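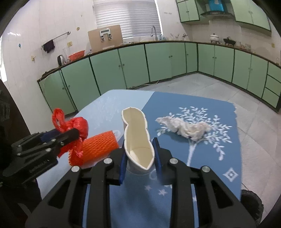 Paper heel standing up on the table, red mesh bag to the left.

August, page started 9:40 a.m.

Paste day! I've been wanting to get back to wheat starch since the Trestia job, and this morning there was finally a clear stretch to do it in. The thing I want to know is whether precipitated wheat starch, cooked slow and sieved properly, will pull heavy paper less than the flour paste we've all been using out of habit. Salim thinks it will. Neema thinks the difference is all in how wet we brush it. I suspect they're both partly right, which makes for an annoying experiment but a good morning.

Batch A, flour

Ordinary bread flour, one part to five of water, soaked while I set up. Cooked in the double boiler with the flat whisk. It went from milk to custard very suddenly, as it always does, and I had a few lumps at the corner of the pan where the whisk doesn't reach. Pushed through the horsehair sieve twice. Smells like a bakery, looks faintly gray next to the starch. Lovely slip under the brush, I will give it that.

Batch B, starch

The Walczak starch, same proportions, but soaked overnight and the top water poured off in the morning and replaced. Low heat, stirring the whole time, and I kept it going 20 minutes after it turned translucent. My arm complained. The result is gorgeous: glassy, almost blue at the edges, and it falls off the spatula in one fold. Cooled it in a covered bowl with a little water floated on top so it wouldn't skin over, then three times through the sieve. By the third pass it was like face cream.

Thinned both batches to where they just hold a brush mark for a second or two. Should write down a better test than that. Neema uses a spoonful on a tilted saucer and times how long it takes to reach the rim, and I think we should all adopt the saucer.

The strips

Kullach cream, the heavy one, cut long grain and cross grain. Each strip pasted to a matching piece of the thin Skerado tissue, left to relax, laid down, brushed out from the middle, then dried flat on the wool felt with no weight. No weight is the important part this time. Last time we pressed everything and of course everything came out flat and we learned nothing.

Checked at noon:

Flour, long grain: curl toward the tissue, strong. Could roll a pencil in it.
Flour, cross grain: less curl, but a ripple down one edge where I overbrushed.
Starch, long grain: gentle curl, even along the whole length. Very pleased.
Starch, cross grain: nearly flat!! Did this one again to be sure and the second came out the same way.

Then I did a set with the starch thinned by half again, mostly to be fair to Neema's theory. She has a point. The thin brushing expanded the paper much more while it was wet and it dried tighter than the thick one. So water matters a lot, and the starch lets us get away with less of it, because it stays workable when it's thick. That's the bit I'm excited about. Flour paste at the same thickness just drags and pills the surface.

Peel test was quick and dirty, by hand only. Everything tore in the paper before it let go at the joint, apart from one flour strip that lifted clean at a corner. Probably a dry spot and my fault.

Keeping

Covered dish of each on the shelf, not in the fridge. I want to see which one sours first. Will sniff and stir at 96 hours, then throw them out whatever state they're in. Salim swears a clove in the jar buys him extra days, so there is a third dish with a clove in it, labeled with his name so he gets the blame.

Housekeeping: trimmed offcuts of the Kullach go flat in the drawer, even the narrow ones, they're perfect for hinges. Sieve must be washed in cold water straight away. Hot water cooks what's left in the mesh and you will be there with a toothbrush. Snack wrappers in the lined bin, please, and keep crumbs away from the felts.
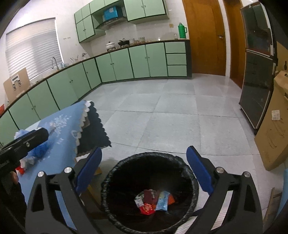 Next session

Try the starch on curved joins, where I think the thicker paste will really shine. Small darts first, then a full tube.

Ask Walczak if the starch comes in a bigger sack. We have 399 grams left after this morning, weighed on the good scale, and I used more than I planned.

Blotting versus air drying, same strips, same paste. Neema has offered to run it and I'd like her brushing on record, it's much more even than mine.

Look in the old book for the recipe with the aged starch. Salim remembers it as being under the Trestia notes, I remember it at the back with the glue stuff.

2:15 p.m. Last look at the cross grain starch strip. Still flat. Pinned it above the sink.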